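The man who reads concrete

Yaw Nutsugah walks with his head down. He apologises for it before we have gone ten steps, and then does it for the rest of the afternoon, stopping every so often to press the toe of his boot against a joint and hum to himself.

He has looked after the paving at Wirside for 14 years, first with a broom and a bucket of sealant and now with a small crew and a van that he says is older than two of them. "People think it's a car park without the cars," he tells me. "Well, it isn't, it's a great big jigsaw, and every piece of it wants to move a little bit when the weather changes. My job is to let it move without letting it break."

The site plan pinned up in his office splits the place into 205 numbered bays, each with its own line in a ledger. Yaw knows most of them by heart. Bay 50 is his favourite, a patch relaid one wet July by his old supervisor, Aba Asamoah, who taught him how to cut a joint straight and who still rings up to ask after it. "She doesn't ask how I am, mind you. She asks how the slab is!"

I wondered whether he ever got bored of grey. He looked rather hurt, and took me outside again to put me right. There are patches that have gone dark and patches that have stayed pale, he said, and once you have your eye in you stop seeing one big floor and start seeing all the separate pours, with the seams running off between them towards the buildings and the trees. He likes it best under heavy cloud, when there is no glare and the marks show up properly.
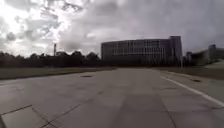
"You learn to follow a line"

A long dark line across a slab might be a joint or it might be a crack, and from a distance Yaw won't commit himself either way. "I've been caught out too many times. You walk over to it, you get down on your knees, you have a feel. Then you say what it is."

Covers are another matter, and he can talk about covers for a good while. He wants them flush, so that a trolley wheel goes over without a bump, and he checks them after every hard frost. The white line gets a fresh coat when it needs one, always early, at about six in the morning before anyone can walk on it.

Does he look down at pavements when he's on holiday? "My wife has given up on me," he says, laughing. "We went to see a cathedral and I came home with pictures of the steps."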